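How to read a council member's register of interests

Councils in the Troditz district publish a register of interests for each elected member. The register is a short form, usually two to four pages, and most of the boxes are left blank or marked "none". This page explains how to get hold of it, how to read each section, and how to check an entry against other public records. The screens and form numbers are those used by Plellusville Town Council. Other councils in the district use the same sections in a different order.

What you need

A computer with a PDF reader, a spreadsheet, and access to the land and company registers. The land register charges for a full title. The company register is free for basic searches.

Step 1. Get the current form and the old ones

Go to the council website and open Members, then the name of the member, then Declarations. The form shown there is the latest version only. Older versions are held by the clerk and must be asked for in writing. Give the member's name and the term of office, and ask for "all versions, including amendments". If you ask for "the register" you will be sent the link to the page you have already seen.

Save each file with the date of signature at the start of the name, year first, so that the files sort in order. Do not use the date of upload. Plellusville re-uploaded all of its forms when the site moved, and the upload date is the same for every member.

Step 2. Check the signature page

Go to the last page before reading anything else. A form is valid only if it is signed by the member and stamped by the clerk. An unstamped form is a draft. Drafts do get published by mistake, and figures in a draft may not match the final version.

Step 3. Section A, paid work

Section A lists any job, trade or office held for pay. The member must give the employer and a short description, but not the salary. Work for a partner's firm counts if the member is paid for it. Unpaid directorships do not go here. They go in Section D.

Copy each employer into the spreadsheet exactly as written, then add a second column with the registered name. Trading names are the most common reason for a failed search later on. "Gruta", for instance, appears on several forms and is a trading name used by two separate companies.

Step 4. Section B, land and property

Section B covers land and buildings in the council area in which the member has an interest. This includes a home, a rented flat, a garage, an option to buy, and a share in a family plot. Land outside the area is not declared.

The address may be withheld where the clerk accepts that there is a safety risk. In that case the box reads "held by the clerk" and there is no more to be found from the form. It still counts as a declaration.

A room let to a lodger does not need its own line, provided that the home itself is declared. A separate flat with its own title does.
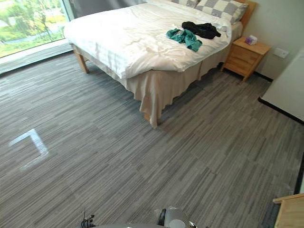

Živko Begović writes that the lodger rule is out of date in one respect: if the rent is more than 2190 a year, Plellusville now asks for it under Section A as well, and the guidance notes on the website were not changed when the rule came in. He adds that the clerk will confirm this by email if asked.

The point is correct for Plellusville. For other councils in the district, ask the clerk before treating a missing entry as an omission. The threshold applies to the total for the year, so a short let at a high rent can fall under it.

Step 5. Section C, contracts with the council

Section C lists any contract between the council and the member, the member's partner, or a firm in which either holds shares. Compare it with the council's payments file, which lists every payment above 70. Sort the payments file by supplier and search for each name in your second column.

Two things cause false matches. The first is a shared surname. Jurić is both a building firm and a common family name in the district, and a match on the word alone proves nothing. The second is the purchase ledger's habit of cutting supplier names short, so that different firms look the same. Use the supplier number where there is one.

Step 6. Section D, memberships and unpaid roles

Section D covers clubs, charities, trade unions, political parties and unpaid directorships. It is the section most often out of date. Check the start and end dates on the company register against the dates on the form. A member has 53 days from taking up a role to declare it, so a recent gap is not a breach.

Step 7. Section E, gifts

Any gift or meal worth 106 or more must be listed, with the name of the giver. Several small gifts from one giver in the same year are added together. Offers that were turned down are listed by some members and left out by others, and both are allowed.

Step 8. Compare the versions

Put the forms side by side in date order and mark each line as added, removed or changed. Pay most attention to removed lines. A removed line with no matching event in the land or company register should be queried.

Step 9. Raise a query

Write to the clerk, quoting the section, the line and the date of the form. Ask one question per letter. Attach the page from the other register that you are relying on. Do not describe the entry as false, as a clerk who receives an allegation must pass it to the standards officer, and that process is much slower than a simple correction. The clerk will either send an amended form or state that the entry stands.

Keep the reply with the forms, named in the same way.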